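Trauben aus dem Supermarkt: waschen oder nicht?

Brukeck17
Bei uns gibt es zurzeit oft Trauben, rote und helle. Ich wasche sie direkt nach dem Einkauf, mein Mann erst vor dem Essen. Was ist besser?
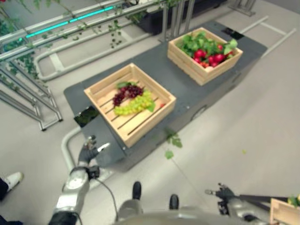

Imelda Mercado
Erst vor dem Essen. Feucht eingeräumt schimmeln sie mir nach zwei Tagen.

hunis248
Sehe ich anders. Gut abtrocknen, dann halten sie eine Woche.

Brukeck17
Im Kühlschrank offen oder in der Dose?

hunis248
Offen, mit Küchenpapier drunter.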